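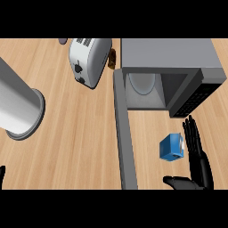
Savum Can Almost Heat Your Coffee

PEKLOW – Maston, the household automation company, said in April that its two-handed kitchen program, Savum, has finished its first round of simulated chores. The company wishes to make clear that you should keep your own microwave gloves for the time being.

Search this site Enter keyword Go

Savum is software for a pair of robot hands. It has been practicing in a computer-rendered kitchen that holds, among other things, a toaster, a microwave and one small blue item that somebody would presumably like warmed up. The job sounds like something you do half asleep at 7 a.m. You open the door, put the thing in, close the door, press a button. Maston ran it 316 times.

In 58 of those runs, Savum got all the way through without help. In the rest it did part of the job, or did the whole job to the wrong object, or stopped to think until the clock ran out.

"I have been asked whether 58 is good," said Bogdan Furtună, who leads the program. "Compared with last year, it's wonderful. Compared with my nephew, who is 19 and doesn't put things back in the fridge either, it's closer than I'd like."

The door gives the most trouble. An open microwave door takes up a lot of counter, and a hand that wants to get from one side to the other has to go over it or around it. People do this without noticing. Savum notices every time, and in early runs it shut the door on its own fingers often enough that the team gave the event a short name, which the company has declined to release.

Maston is also testing a shop-floor version with Chala, a packing firm that would like help loading small cartons. Said Morsy, who runs the floor at Chala, has watched the simulated trials and remains calm.

"They showed me a robot picking up a box," Morsy said. "I have people who pick up boxes. They also sweep, answer the phone and tell me when the tape is running out. When it can tell me about the tape, I'll clear a space for it." 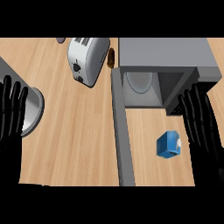 When will a robot do my dishes?
Maston isn't giving a date. Dishes are wet, breakable and stacked in ways no engineer would choose, and Savum has so far worked only in simulation with solid, dry objects.

The next round of tests keeps the same counter and adds two chores: wiping up a spill and making toast. Toast was left for later on purpose. The team expects the lever to be manageable and the bread to be a problem, as simulated bread is still much stiffer than the real kind. Trials on physical hands will follow at the Peklow lab once the door numbers improve.

No price has been set for Savum, and Maston is not taking orders. Customers who have already written in to ask about ironing are thanked for their optimism.

About Maston
Maston develops automation software for homes and small workplaces. Its office kitchen in Peklow is cleaned by the staff, on a rota.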